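Vacation Rentals > Booking and Payments

Security deposit not returned, owner says cleaning took longer than expected

Posted by marlowe_t
09/06/2026

We rented a three-bedroom beach house at Wemalley for six nights in June, booked through the Juria site. The booking page listed a refundable security deposit, to be released within a week of checkout. It said the deposit was for "damage, missing items or breach of house rules." There was also a separate cleaning fee, which we paid up front with the rent.

Two days after we got home I had a message from the manager saying they were keeping part of the deposit because the cleaners needed extra time. The message mentions sand in the downstairs shower, the grill not being scrubbed, and beach gear left on the deck and not put back in the storage closet. No damage is claimed. Nothing is missing.

We did what the checkout sheet asked. We ran the dishwasher, stripped the beds, took the trash to the bins by the road and closed the shutters. The sheet said nothing about the grill. It did say "return beach items to storage" and I admit two chairs and the boogie boards were still on the deck, because the closet was locked and the code we had been given did not open it. I sent a text about the code on the second night and never got a reply.

The amount is $60. I know that is not a lot compared with what the week cost, but it is the second time this has happened to us at a rental on that stretch of coast and I would like to know where we stand. Can they keep it when we already paid a cleaning fee? And is it worth going through Juria, or should I deal with the manager directly?

I have the checkout sheet, the text about the closet code, and a few pictures my son took of the living room and kitchen on the last morning. No pictures of the grill or the shower.

Szu-yu Kan
Member

I manage four houses for different owners, so I see this from the other side. The short version is that it depends on the rental agreement you accepted when you booked, and not so much on what the listing page says. Look for a document called rental agreement, house terms or guest terms. It is usually attached to the confirmation email. Read the section on cleaning as well as the section on the deposit.

Most agreements I have worked with say the cleaning fee covers a normal turnover. They then say that "excessive" cleaning can be charged at an hourly rate. If yours says that, the manager at least has something to stand on, and the argument is about whether the cleaning was excessive. Sand in a downstairs shower at a beach house is normal in my opinion. I would never charge for it. A grill with burned food left on it is more of a gray area. Some owners are strict about grills and some hose them down between guests without a word. If the owner wanted it scrubbed, it should have been on the checkout sheet.

If the agreement says nothing about extra cleaning, then "damage, missing items or breach of house rules" is the list, and cleaning time is not on it. The only thing they could point to is the beach gear, as a house rule. You have a text showing that you could not get into the closet, so that one should be easy to answer.

I would do it in this order.

Write to the manager first, through the message system on the booking site and not by phone or text. Keep it polite and short. Ask for an itemized list of the charge, with the cleaner's hours and any photos, and ask which line of the agreement it is made under. Attach a screenshot of your text about the code. Give them a date to answer by. I think seven days is fair.

If they don't answer, or the answer has no list and no photos, open a claim with the booking site. Check the deadline before you start, as it may be shorter than you think. On some sites it runs from checkout and on others from the day the deposit decision was made. If yours is close, open the claim now and tell the manager you have done so.

Don't post a review in the middle of this. It doesn't help, and some managers stop talking once a bad review is up. Wait until the money question is settled, then write what happened.

Also check who is holding the deposit. If the site holds it, the manager normally has to show something before any of it is released to them. If it was paid to the manager or owner, the site has less control and it can take longer. Your card statement should tell you which. In a few places there are local rules on how long a deposit for a short stay can be held and what it can be used for, so search the county name along with "vacation rental deposit."

For next time, take pictures of every room before you leave, including the bathrooms, the inside of the oven and the grill with the lid up. It takes around 30 minutes in a big house. Do the same on arrival.

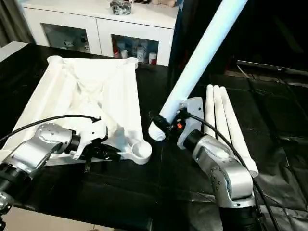
White fabric and tube frame on black plastic sheeting

deckchair_dan

Same thing happened to us at a condo. We complained and they gave it back. I would just call them. These places rely on people not bothering.

R. Hollis
Regular

I agree with most of what Szu-yu wrote but I would not wait the seven days. We stayed at a house in Endley last year and I was very patient with the owner, who kept saying he was waiting on an invoice from the cleaners. By the time he said no, the claim window on the site we used had closed. I ended up disputing it with the card company. It took two months and a lot of forms. We got the full amount back in the end, but I would not do it again for a small sum.

One thing that helped was the wording of our own listing. I had saved a copy of the page when we booked, and it said "cleaning included in fee" in the price breakdown. When I went back to look at it later, that line had been changed. If you still have the original confirmation email, save it as a file somewhere other than your inbox.

On the closet code, ask the manager whether the code was changed between guests. At our place it was reset every week and they forgot to update the welcome sheet. If that is what happened to you they may drop the whole thing once they look into it.

I would also be careful about offering to split the difference early on. I did that in my first message and after that the owner treated half as the starting point.

marlowe_t

Thanks everyone. I found the agreement. It is four pages and has one line on cleaning, which says the fee covers "standard departure cleaning." There is nothing about an hourly rate or extra charges. The deposit section has the same wording as the listing.

My card statement shows the $60 as a hold by Juria and not a payment to the manager, so I have opened a claim there and sent the manager a message asking for the list and photos. I attached the text about the code. I will post again when I hear back.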